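# Skulta bin picking – README

Skulta is a set of grasp attempts recorded at Cuvau for work on choosing grasps in cluttered bins. It holds 714 attempts on 28 household and workshop objects. We used it to test whether a gripper should go for the rim of an open object or close around its body.

## Setup

The arm is a KUKA with a narrow-fingered gripper, working over an open metal bin on a table. A fixed camera covers the bin. Objects are tipped in by hand and left as they fall, so cups often end up on their sides, over gloves or against rolls of tape.
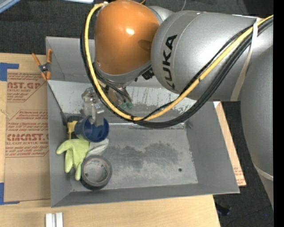
## Method

Each attempt is one folder with the camera frames, the joint log and a label. The label is 1 if the object was still held 2 seconds after lifting, otherwise 0. Attempts stopped by hand are kept and marked `aborted`.

## Result

Rim grasps on cups held in 76 per cent of attempts. Body grasps did worse, mostly when the cup rolled. We did not test filled cups.

## Known problems

- Clear objects are often missed by the Bikwood segmenter.
- Joint logs from November have a clock offset – run `fix_clock.py` first.
- Soft items such as gloves have no pose labels.

Contact: Haugland data desk | © Cuvau | Back to top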